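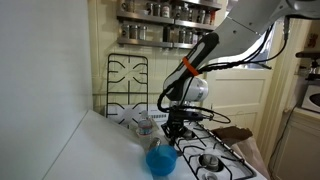
The white Foulkes, with one of its black grates up against the wall.

I put off reviewing this gas stove until we'd cooked on it properly, and since September it has done soups, jam, and more pancakes than I'd like to admit! The white enamel wipes up beautifully with a soapy rag (my old one from Hisel never did). I do love the cast-iron grates, heavy as they are, and a big pot sits nice and steady on them. My one grumble is the faint markings on the rear panel, which I have to squint at every time. It was almost 800 dollars delivered, and I'd buy it again.

Itziar Calvo, November 17, 2023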